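I moved into a smaller apartment in January and have been keeping track of what I did with the paper. Short thread, mostly for people who have boxes of it too.

When I started I had 3,677 sheets. I know because the scanner keeps a count. Bank statements, old leases, manuals for things I no longer own, and every pay stub from my years at Colness.

First rule I settled on: sort before scanning. I skipped this for the first box and ended up with 173 files of junk mail in very good resolution.

Second rule: name the file right after you scan it. Year first, then who sent it, then what it is. "2019 Serrano lease" beats "scan0044" every time.

Heriberto Sandoval asked what I kept on paper. Birth certificate, passport, car title, the will, Social Security card, and my grandmother's letters. Everything else was scanned and shredded or just recycled.

Tax returns are the part people argue about. I keep seven years. My sister keeps all of hers. Pick a number and write it on the folder so you don't have to decide again.

White table, wire shelf.

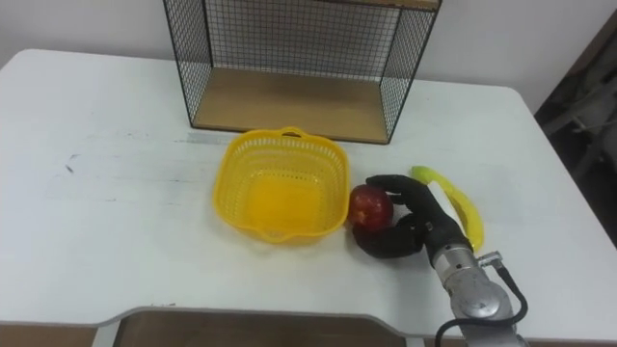
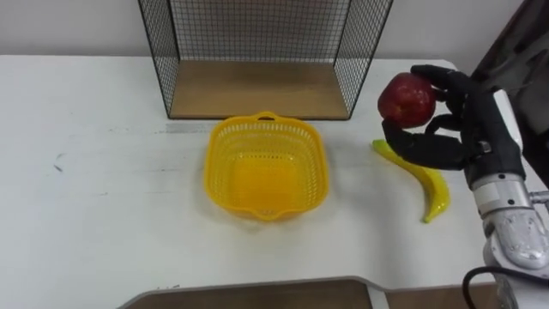
Shredding took longer than scanning. My shredder overheats after 50 sheets and needs half an hour to cool down. If you have more than two boxes, pay a shop to do it.

Backups: one copy on the laptop, one on a drive at my sister's place. Tudur Humphreys told me to open a few files from the drive every so often to check them. I did, and two were blank pages. Rescanned both.

Final number of files is 771. Most of them I will never open.

Still to do: photos. They're in a suitcase under the bed and I haven't decided on a naming system. If you've done a few decades of family photos, tell me whether you went by year or by person.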